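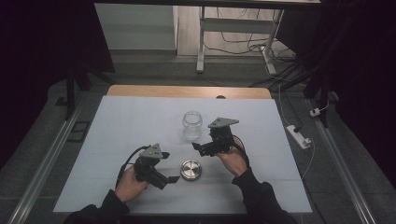
Kouris jar return plan to start in April

Shoppers at the Kouris food market will be able to bring back empty glass jars and get money off their next purchase, market manager Chrysoula Lambrakis said on 9 Mar 2026.

The plan covers 24 stalls selling honey, olives, jam and pickles. Anyone who returns 3 clean jars gets a paper voucher, good at any of those stalls for 16 days. Lids are not accepted – they go in the metal bin by the east gate.

Returned jars will be washed and checked in Ullora, then sold back to the stallholders at a lower price than new ones. Lambrakis expects around 3,000 jars in the first season. Chipped glass will be sent for recycling.

Honey seller Paraskevi Dimitriou said new jars had become her biggest cost after sugar and fuel. She plans to keep her prices the same through the summer.

The return desk will be next to the flower stalls and will open with the market.

Contact the newsroom | Copyright Ivis Local News | Back to top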